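Brallel household item set
Progress report to the Dal Bello fund, reporting period 2
Prepared by the project lead, Worko

1. Summary of status

Work in the period covered item selection, the catalogue, table layout and storage. The catalogue has reached 500 entries against a target of 500 for this stage. Measurement of the catalogued items is behind, with 300 entries complete. Expenditure is within the approved budget. One change to scope is requested in section 7.

The set consists of ordinary grocery and household items used on a tabletop for sorting, grouping and put-away exercises. Layouts mix fruit, vegetables, drink cans and small lidded containers on a plain white surface.

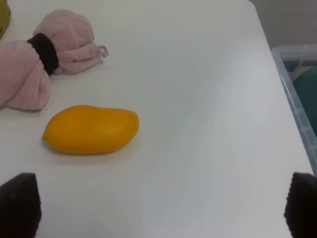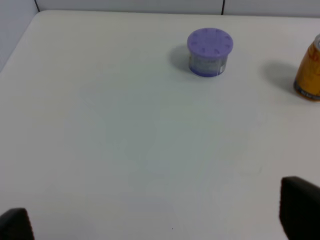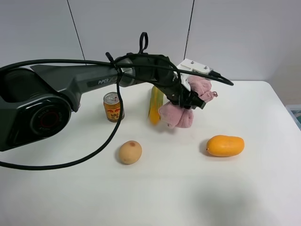
White table with items out, Worko room.

2. Item selection

Selection in period 1 leaned too heavily on boxed dry goods. Cartons stack well and are easy to source, but a layout made up of cartons tests very little beyond reading the label. The balance has been moved towards produce, cans and small containers, and the carton group has been capped.

The groups now in use are as follows.

Produce, elongated: mango, corn, carrot, zucchini. These items roll or rock when set down on a hard surface and have a clear long axis. Orientation is recorded with position for this group only.

Produce, rounded: potato, onion, orange, apple. Potatoes have been the more useful of these. No two sit the same way, and the surface marks allow one potato to be told from another without a label.

Cans: slim and standard drink cans, steel food cans. Slim cans tip more readily than standard cans when bumped. Printing on the can wall is bright and often metallic, and varies between import and local stock of the same drink. Each version has its own entry.

Lidded containers: round and square, clear or translucent body, coloured lid. The lid colour is the main identifier in this group, as the bodies are hard to distinguish under even light.

Soft goods: face washers, tea towels, dish cloths. This group has been catalogued but is not yet scheduled for layout work. Soft goods do not hold a repeatable shape and the recording sheet has no suitable field for this.

Glass has been excluded at all stages. Items with an exposed cutting edge, including foil and cling wrap boxes, were withdrawn during the period and their numbers retired.

3. Catalogue

Each entry carries an item number, group, common name, main colour, secondary colour, length on the longest axis, mass, and a free-text note. Colour is taken from a printed card held against the item, under the same lighting used for layouts. Several early entries were coloured by eye and have been redone. The yellow and orange range caused the greatest number of disagreements between recorders, and a shared rule has been adopted: where an item shows both, the colour covering the greater area is entered as main and the other as secondary.

Common names follow what a shopper in this area would say. "Corn" is used for corn on the cob. Tinned and fresh versions of the same food are separate entries with no cross-reference; a cross-reference field was trialled and dropped as it was filled in inconsistently.

Fresh produce presents a known difficulty. A catalogue entry describes one physical item, and a fresh item changes mass and colour while in use. The following rule has applied since the midpoint of the period:

Fresh item replaced with like item: same number, suffix advanced by one letter.
Mass re-taken at each replacement.
Item withdrawn at first softening, split skin or odour.
Withdrawn items go to the green bin and are struck from the day sheet.

Moulded substitutes have been purchased for part of the produce group. They hold their dimensions and need only wiping down. Their mass is well under that of the fresh item in every case checked, and they slide further when nudged. Both kinds remain in the catalogue, marked F or M. Results from the two kinds are not pooled.

4. Measurement

Measurement is complete for 300 entries. The shortfall arose from two causes. The kitchen scale used in period 1 was found to drift over a morning's work, and all masses taken on it were discarded. A replacement scale was bought and is checked against a reference weight at the start and end of each session. The second cause was the colour rework described above, which drew on the same recorder hours.

Length is taken with a flat caliper for items that fit it and a steel rule with end stop for the remainder. Corn is measured over the cob only where the husk has been stripped, and end to end where husk is still attached. The note field states the method used. Containers are measured with the lid fitted.

Can masses are recorded as full, part or empty. An empty can and a full can with the same printing are separate entries. This was queried at the last review and the position has not changed: the two behave differently when moved, and a single entry would hide the difference.

5. Table and layouts

Layout work has been fixed to white tabletops. A timber-look top was tested early in the period and set aside. The grain made small brown items harder to pick out in the layout record, potatoes in particular, and the record sheets for those sessions had more blank positions than any others.

The white top has its own drawbacks. Smudges and scuffs show readily, and small specks of debris can be taken for marks belonging to the layout. Wipe-down is done before the first layout of a session and after any layout with fresh produce. A damp microfibre cloth followed by a dry one has been adequate. Spray cleaner left a film on which moulded items slid noticeably, and its use has stopped.

Layouts are of three densities.

Sparse: two items, well separated.
Medium: items from at least two groups, with clear space between all items.
Crowded: items from at least three groups, with overlap permitted when viewed from the long side of the table.

Crowded layouts take the longest to set and are the most prone to error. The usual fault is a taller item placed in front of a shorter one, so that the shorter item is missed when the sheet is filled in from a seated position. Sheets for crowded layouts are now completed standing.

Standing items upright has been handled inconsistently. Cans and containers are set upright unless the sheet says otherwise. Corn may be stood on its cut end or laid flat, and both are valid, but the sheet did not originally ask which. A tick box has been added. Sheets that predate the tick box have been kept with the orientation marked unknown.

Lighting is overhead and even. Blinds are kept down during layout work. Soft shadows under the items are accepted. Hard shadows from direct sun caused two sessions to be abandoned and are the reason start times have been shifted to 9.30 am.

6. Storage and supply

Shelving from Skasport was delivered and assembled in February. One upright arrived bent and was exchanged without charge. The shelving is divided by catalogue group, with heavier cans on the lowest shelf and moulded produce in open tubs above. Fresh produce is held in the crisper of the Worko kitchen fridge under a written agreement with the other users of that kitchen. The agreement has held apart from one occasion on which catalogued oranges were eaten. Tubs in the fridge now carry a project label on the lid and on the front.

Labels on the items themselves were trialled in three positions. Base labels have been adopted for containers and cans. Produce is not labelled; the number is written on the tub. Adhesive residue on plastic lids was a minor problem and was resolved by moving to a paper label with a lighter tack.

Pantry moths were found in the dry goods tubs late in the period. All opened cartons were disposed of, the shelves were vacuumed and traps have been set. The affected entries are marked inactive until restocked.

7. Budget and variation request

Spending for the period covered the replacement scale, the shelving, moulded produce, fresh produce and consumables. No line was exceeded. Fresh produce ran under its allocation owing to the substitution of moulded items.

Approval is sought to move $3000 from the fresh produce line to recorder hours. The amount would be applied wholly to clearing the measurement backlog. Fresh items would continue to be bought at the present rate, and no group would be dropped.

8. Risks

Recorder availability over the school holidays. Moderate. Sessions may be grouped into fewer, longer days.

Discontinued packaging. Low to moderate. Drink cans change artwork without notice. Spare cans of each catalogued version are being put by where shelf space allows.

Recurrence of moths. Low for the produce, can and container groups. Moderate for cartons.

9. Work for the next period

Complete measurement of all remaining entries.
Restock and reinstate dry goods cartons, up to the cap.
Revise the record sheet to allow soft goods, then run six trial layouts with that group.
Repeat the mass check on a sample of moulded produce from a second supplier.
Replace the laminated colour card, the present one having faded along one edge.

The revised record sheet will be sent to the fund for comment before any soft goods layouts are run. The full item catalogue is held at Worko and can be supplied as a spreadsheet on request.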